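ok thread on the Great Bag Sort because three people asked and I'm only typing this once

background: we moved everything up to the landing in July and every piece of furniture came with a bag of leftover bits. Screws, feet, little wall brackets. I kept all of them. In one box. Unlabeled. Yes I know

1/ dump nothing. I dumped the box out on the floor the first time and lost a cam lock between the boards for good. One bag at a time, on a table, finish it, next

2/ don't open a bag until you know what it is. Most clear ones you can read from the outside if you flatten them out with both hands and tip the parts to one side

3/ sort by furniture, not by screw size. I did it by size the first weekend. Beautiful. Useless. Had a jar of 40 identical black screws and no clue which shelf they came off

4/ the Skuren shelf is the worst offender, 6 bags for one shelf, two of them had a single washer. a washer!! in its own bag

5/ instruction sheets: keep the page with the parts list, recycle the rest. Fold it so the part numbers face out and stick it in the bag with the parts. That's your label done

6/ Josow desk people - the long bolts and the slightly less long bolts are different and it does matter. Ask me how the drawer fit the first time

7/ Nayeli Taipe (upstairs neighbor, owns a label maker, dangerous) told me to write on masking tape and put the tape on the INSIDE of the bag so it doesn't peel. tried a few, seems good so far. pen has to be dry first or it smears all over

8/ someone asked about zip bags vs the originals. I keep the original if it isn't torn. If it's torn everything goes in a zip bag, date doesn't matter, name of the furniture does

9/ the stuff you can't identify gets one bag. ONE. mine says "??" and it lives at the back. If nothing has wobbled by next July it goes out

10/ count so far is 77 bags done, 9 to go, so 86 total which is embarassing for a place this size. My sister has a whole house and one coffee tin

11/ where it all lives now: shallow drawer, bags standing up like records. Flat ones in front, lumpy ones behind. Don't stack them, you will never look at the bottom one again 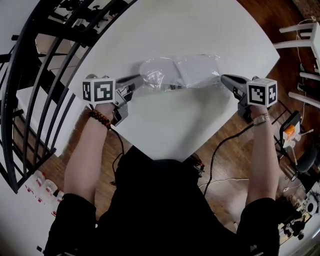 12/ last nine are the awkward ones and I want them gone before dinner. Flat piece plus small parts in the same bag is my least favorite kind, see the clear one on the white table, wrinkled plastic, shiny, you have to pull it level to see the dark bits next to the flat white thing. After those it's the bottles on the floor by the stairs, red labels, all three need a shelf. ok back to it, will post the drawer when its full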